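Soft goods handling guideline: working group minutes, Monday

Present: Sanaa Tawfik (chair), Hrvoje Perić, Seidu Opoku, Sandra Haworth
Apologies: Graham Ashworth

1. Grip and contact
Hrvoje took us through the Tremum work, and what a great discussion it started! Agreed that clause 4 should treat fingertip contact with fabric separately from hard objects.
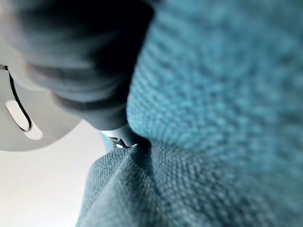
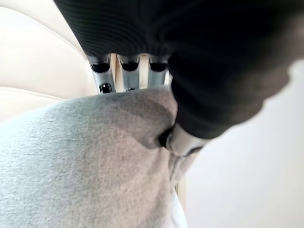

Glove covers and upholstery, clause 2:
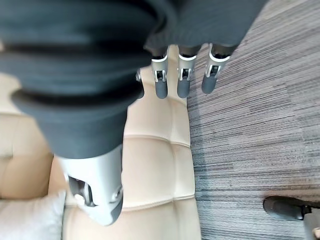
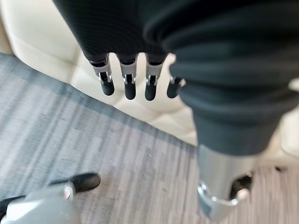 2. Covers
Seidu wants cover inspection every 50 hours, replacement at 2,000. Sandra loves the inspection interval but would like to see Ackroyd's wear records before we commit to the second figure. Left open.

3. Wording
"Should" becomes "must" wherever pinch points are mentioned. Carried, with real cheer. Colour coding of covers held over.

Actions
Sandra: wear records.
Hrvoje: redraft clause 4, send to Graham.

Closed 4 pm.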